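Chapter 6
Choosing a Two-Arm Kit

In November the Clivau kit from Troststead went on sale to schools and small workshops. It comes as two arms, two grippers and a head camera, with the cables already cut to length. This chapter uses it as a case for reading a product offer closely.

The sales sheet lists laundry among the household jobs the kit is meant for. Loading a front-opening washer asks a lot of a gripper: the items are soft, the basket has a rim, and the door opening is round and set low.
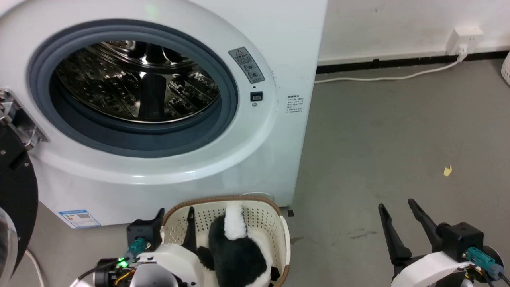 Radek Mikuš reviewed the kit on 10/4/21, before its release, and gave it about 30 hours of bench time. He liked the grippers and disliked the manual. His main complaint was the service plan, which covers 500 hours of use but only 2 visits.

Section 6.1 sets out the terms of that plan. Section 6.2 compares it with the one offered by Budach.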